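Sheer curtain program: changes to hems and washing

The sheer panels supplied by Susora for the Pralport guest rooms have now been through a full season of use. Hem drop was the most frequent fault reported. On the wider windows the lower edge moved by up to 2 cm after the first wash, enough to leave a visible gap above the sill on one side.
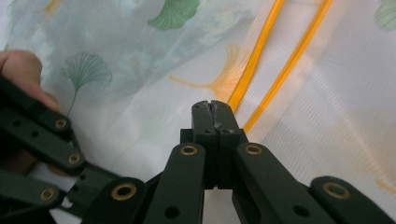

Ginkgo-leaf print fabric. Photo: Skondance

The cause was uneven tension at the side seams. Panels were cut, hemmed and shipped on the same day, which left the cloth no time to relax after coming off the roll. Michalík, the sewing contractor, now hangs each panel for 2 days before the bottom hem is marked. Thread tension has also been lowered on the side seams, and the stitch length increased slightly.

Of the 86 panels remade under the new procedure, none has been returned for hem drop. Puckering at the heading tape is still reported from rooms with older tracks. The gliders on those tracks are being replaced under order 3024.

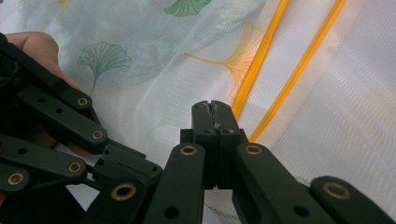

Washing instructions have been revised to match. Use a cool, gentle cycle with the drum no more than half full, and skip the fast spin. Rehang panels while damp and pull the side seams straight by hand. Do not tumble dry. Steam may be used on the heading tape only.

Rooms on the north side will be refitted in November. Requests for spare panels should include the room number and the finished drop, measured from the track to the sill.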